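Linen Service Begins at Home: An Interview with Trí Tăng

Trarkden Residential Services has supported older tenants in their own apartments for many years, but its household laundry program is comparatively new. The program now serves 81 households. Trí Tăng, who coordinates it, met with Engelbert Riedl of the Trarkden newsletter in January to discuss how the service is run.

Mr. Tăng came to the organization from the Tamayo hotel group, where he supervised linen rooms. He was asked whether the two kinds of work are similar.

"The washing is the same," he said. "In a hotel, however, every sheet is identical and belongs to the house. Our tenants have blankets they have owned for 46 years. If one comes back to the wrong apartment, we have failed, however clean it is."

Each tenant receives a numbered bag and a paper inventory. The inventory is signed at pickup and again at return, and a copy stays in the apartment.
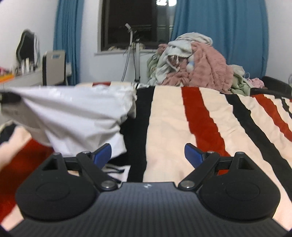
Staff and Training

The program employs three full-time attendants. New attendants complete 80 hours of supervised visits before they work alone. Mr. Tăng considers the visits more useful than the classroom portion, which he described as "necessary but short."

"You learn to ask before you open a closet," he said. "Some tenants want everything folded on the bed where they can see it. Others would like us to leave the bag by the door and go. We write that down on the first visit and we follow it."

Mr. Riedl asked about complaints. Most concern delays, Mr. Tăng said, particularly in the Mirer building, where the elevator was out of service for part of the fall. Damage claims are handled by the Tastard office and are normally answered in writing.
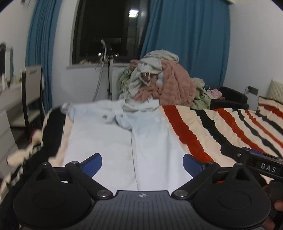

A pale garment laid out on a striped blanket.

On the subject of cost, Mr. Tăng confirmed that the monthly fee will remain unchanged through the spring. Ironing will continue to be billed separately. Tenants who wish to join may request an inventory form at the front desk of their building or from any attendant.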